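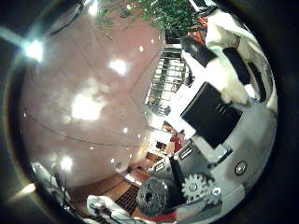

Did free Black craftsmen in colonial ports ever get to run their own guilds?
In a few towns they ran lay brotherhoods that did much of a guild's work, such as burying members and settling pay disputes, but the licenses still came from the town council.

tukar_reader
Where does the part about pay disputes come from? I've only seen burials and feast days.

P. Greenwood
Ortuño, chapter 5. He goes through the account books of one brotherhood with nearly 500 members, and there are entries for wages owed to masons.

dodimitz
I don't read those entries the same way. A brotherhood lending money to a mason is charity – it doesn't mean they ruled on his pay.

P. Greenwood
Two of them name the employer and the sum he was told to hand over. That's more than a loan.

dodimitz
Told by whom, though? Ortuño doesn't say.

Eliseo Escobedo
The council could have ordered it and the brotherhood just wrote it down. I'd call it open. Bratthorpe's article covers the licenses and is shorter, if anyone wants to start there.

tukar_reader
Thanks, will read both. I can get Bratthorpe through my library.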